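Garra Wullitz G2: dois dedos e muita opinião

Imprimir | Enviar por e-mail
28 de junho de 2021

Paguei 187 euros pela Wullitz, contra os 1.106 que a Histton pede pela dela, e passei os primeiros dias à procura do sítio onde tinham poupado o resto. Encontrei-o no cabo. É curto, rígido e sai do lado errado, de modo que o pulso do braço roda até meio e fica ali a pensar na vida.

Tirando isso, fecha bem. Os dedos chegam paralelos ao fim do curso -- coisa que a minha velha Gerna só fazia em dias de festa -- e o controlador Shetty reconheceu-a à primeira. O manual tem duas páginas, uma delas sobre a garantia.

A força regula-se por software, numa escala sem unidades. Comecei no mínimo, por respeito às bolachas, e fui subindo. A Indira Subramaniam, que tem a Histton e não se cansa de o dizer, acha que sem sensor de força isto é um alicate com ambições. Tem alguma razão. Com peças rijas e direitas nem se nota a falta; com tudo o que cede ao aperto, nota-se logo.

Para a comparação deixei-me de cubos de calibração e usei coisas de casa: uma toalha amarrotada, uma barra embrulhada em plástico transparente, uma taça azul, uma caixa branca comprida, um frasco cinzento de tampa preta.
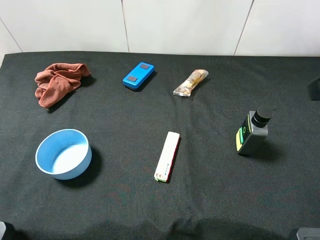 O pano preto por baixo foi ideia da Ita Mac Suibhne, farta de reflexos na câmara, e recomendo-o a quem tenha uma mesa clara. Custa menos do que qualquer filtro e só pede que se sacuda o cotão.

Da toalha, a Wullitz apanha quase sempre uma ponta, raramente a que pedi. Na taça pega bem pela borda, desde que se desça devagar. A barra é que sofre: o plástico escorrega nas almofadas de origem, e acabei por trocá-las por umas de silicone.

Fico com ela. O cabo, esse, já tem extensão encomendada.

2 comentários | 2 partilhas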